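Prado Club Handbook
Section 9: Setting up the lid lift

Welcome to the part of the handbook most new members turn to first! The lid lift looks simple, but do take your time over it - Adesuwa Ajayi spent most of February on her first one, and she now teaches it.

1. Put the pot on the table with the dial facing front and the lid knob in line with the arm.
2. Check that the pot is unplugged. We practise cold, always.
3. Load the Mero script and bring the arm down at speed 60 until the open fingers sit just over the knob.

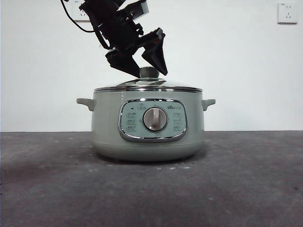
Figure 9.1. Gripper open over the lid knob.

4. Crouch until your eyes are level with the lid, and look at each fingertip in turn. You want one on either side of the knob, and it's quite all right to nudge the arm a little and look again.
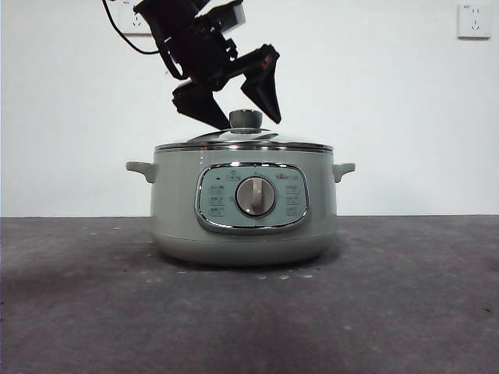

Figure 9.2. Fingers spread on either side of the knob, close to the lid.

Note: if a finger touches the lid before it reaches the knob, go back to step 3. Please don't push on and hope for the best.

5. Close the gripper slowly, with the force limit set to 600.
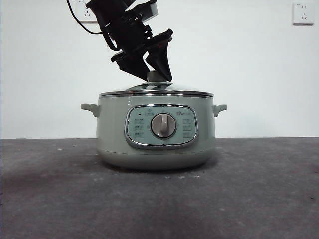 6. Wait for the script to report a grip, then raise the arm a finger's width and stop. Have a good look before you go any higher.

CAUTION: Keep your hands away from the lid while the arm is powered, and have a partner by the stop button.

Write your settings in the club log, and ask Cauã Seixas if the script won't load.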